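4.2 Gripper comparison

Cuiping Yin's earlier trials on the Janeck cell favored the narrow two-finger gripper, and we wanted to see if that held for thin boards and processors. We doubt it — 77 grasps is a small base. 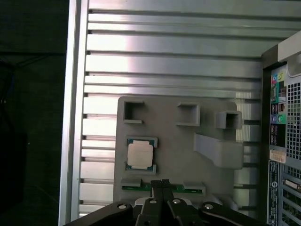
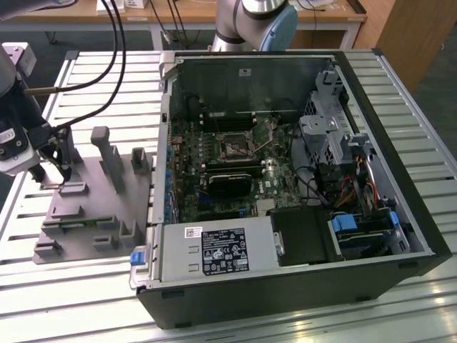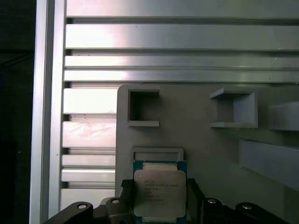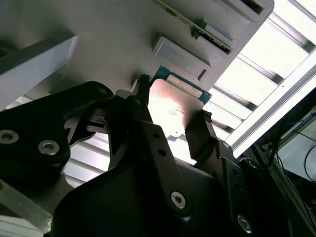 Figure 3. Black two-finger gripper at the Janeck cell.

Does a good grasp rate predict good insertion?
Only weakly. Fu and Xu scored the two separately, and a firm hold said little about final alignment.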